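Callesmont White Work Surface
Matte finish, sold by Bandara Bench & Storage

We did not want to carry another white top. Our customers have been promised "wipes clean" and "won't show a mark" by more catalogs than we can name, and most of them ended up with a gray ring where the coffee sits. So when Callesmont offered us this one, Arnel Dalisay in our buying office asked for a top to use at his own packing bench before he would put it on the site. It has been there since January.

His verdict is that it's decent. It is a plain, smooth, white top with a matte face, and at this price that is about all we are prepared to claim for it.

What we like

The matte face cuts down on glare. Under a strip light a glossy white top throws a bright bar right where you are trying to read a label, and you end up moving your head all day. On the Callesmont, small dark parts are easy to find, and a dropped screw shows up at once. If you sort hardware, pack small orders or lay out paper patterns, that matters more than the brochure's paragraph on "workspace wellness," which we have left out. 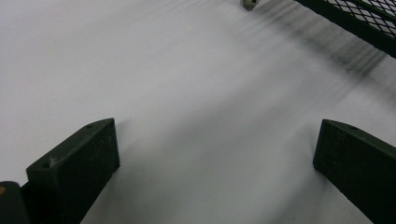

White is also a matter of light. The brochure calls the color Pure Arctic. Next to a sheet of copy paper it looks a touch gray to us, and it goes grayer wherever a shadow falls. If you are trying to match white cabinets, order the sample first. We have taken back tops from people who trusted a screen, and they paid the freight.

What we don't believe

The maker says the surface is "virtually scratchproof." It isn't. Arnel dragged a steel rule across his and got a line he can feel with a fingernail. Cut on a mat.

The maker also says no cleaner is needed beyond water. Water handles dust and pencil. It did very little for packing tape residue, which took dish soap and some patience. Skip scouring powder, as it leaves shiny patches on a matte face and we know of no way to get them out.

There was a line about the top making you more productive. We asked for the study and are still waiting.

Sizes and fit

The top comes in one depth and 2 lengths, short and long. Both fit the Nimden frame with the screws in the box. The long one will also go on the older Fovonport trestles, but it overhangs at each end, and we would not lean on the overhang. Nimden legs and Fovonport trestles are sold separately, whatever the picture on the carton suggests.

Price

Short top: $100
Long top: $104
Sample piece: free, one per household

Yes, the gap is that small. Buy the long one if you have the wall for it. Bandara has sold nearly 1000 of the earlier version, and the commonest regret in the return notes was going short.

Returns

Unused tops can come back in the original carton. Once you have drilled it, it's yours. Please check the corners before you sign for delivery, because the carton is thin and we have told Callesmont so.

Prices checked July 2026. Questions about fit go to Arnel Dalisay at the buying office; have your frame measurements handy.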